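This site uses cookies to keep you signed in and to remember your language. Accept | Manage settings

Posted in: Grants & Giving > Progress Reports

Hasley Kitchen Skills Project: Spring Progress Report to the Vasconcelos Fund 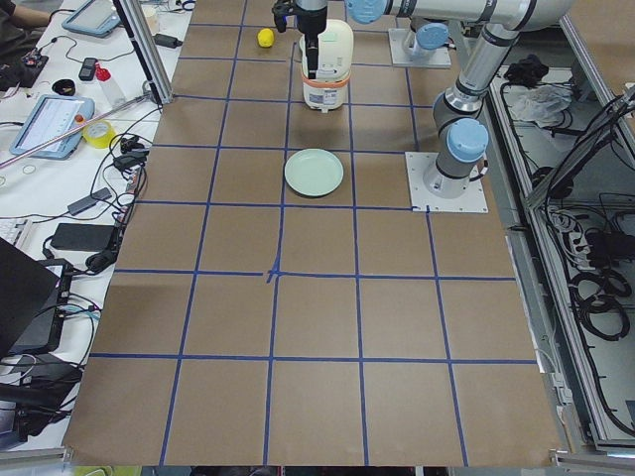

The big brown tabletop with its blue tape grid, and the mint-green plate near the top.

Dear Arlindo and everyone at the Fund,

It is a pleasure to sit down and write to you again, and I hope you will forgive me if I go on a bit, as I seem to have saved up a whole season of news. When you agreed to support our table-laying and clearing work, we had a room in Clistham, a stack of secondhand plates and a lot of ideas. By the end of May we had finished the first 8 weeks of the plan, and the ideas have been sorted into the good ones and the rest!

The biggest change is the table itself. Our early layouts were done by eye, and two people could follow the same instruction card and end up with very different tables (both perfectly sure they were right). Everaldo Mendonça suggested marking the top out in blue tape, and we now write every card by cell. It has made the cards shorter and the arguments shorter too. The tape does need looking after. Corners lift and little gaps open up in the lines, so going over it is now the first job of the morning, before anything is set out.

We have also cut down on the number of things we put out at one time. I was fond of the full breakfast layout, with its bowls and mugs and everything else, but it was too much to begin with. Most layouts now use a plate, one container and one small item, and we move up from there. The pale green plate is a favorite with all of us, as it shows up so nicely against the brown.

On the money side, we have spent $586 of the supplies line so far. Most of that went on plates, storage containers and tape, and the rest on printing the cards. I had budgeted for new shelves as well, but Foltotik let us have a set from their old stockroom, so I would like to ask whether that part could be moved over to replacement tableware. Plates do chip, however careful we are.

We promised you 10 finished layouts by this point and we have seven. The other 3 are written but need another try, mainly the clearing-away ones, where the order of the steps still feels clumsy to me. Everaldo thinks they can be ready before the next report and I am inclined to believe him, though I would rather tell you now than surprise you later.

Please do come and see us if you are ever passing through Clistham. Mornings are best, and there is always coffee on.

With warm thanks from all of us at Hasley

Related items
Hasley Kitchen Skills Project: Winter Progress Report
How we write our instruction cards
Wanted: plates and storage containers in good condition
Vasconcelos Fund: notes for current grant holders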